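The Return of the Repair Counter

For most of the last century, the town of Lurerholm had a repair counter on its main street. Residents brought in lamps, radios and kettles and collected them the following week. The counter closed when replacement goods became cheaper than the labor needed to fix old ones. In June the municipal library reopened it in a former reading room, and demand has exceeded every estimate made at the planning stage.

The library received 500 requests in the first season. Small kitchen appliances made up the largest share, followed by clocks and sewing machines. Each item is entered in a ledger, given a paper tag and assigned to one of six benches. Owners are asked to remain while the work is done and, where it is safe, to take part in it.

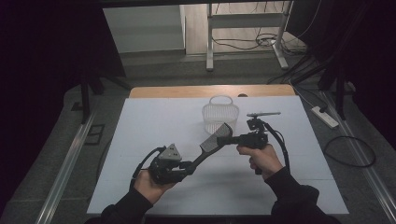 Hiwot Tilahun, who directs the program, regards this last requirement as central to its purpose. "People are more willing to keep an object once they have seen the inside of it," she said. Her office publishes a short guide to common faults, and the fault listed first is a worn power cord.

Obtaining parts remains the chief difficulty. The Kurano kettle, once sold widely in the region, has a switch that is no longer made, and the library now keeps a drawer of switches saved from discarded units. Owners of Fikre sewing machines are better served, as a dealer in nearby Ullar continues to stock belts and bobbin cases.

The town council will review funding for the counter this winter. Under the present arrangement, repairs are free of charge and owners pay only for parts. The library has asked that these terms be extended for a further three years and that evening hours be added.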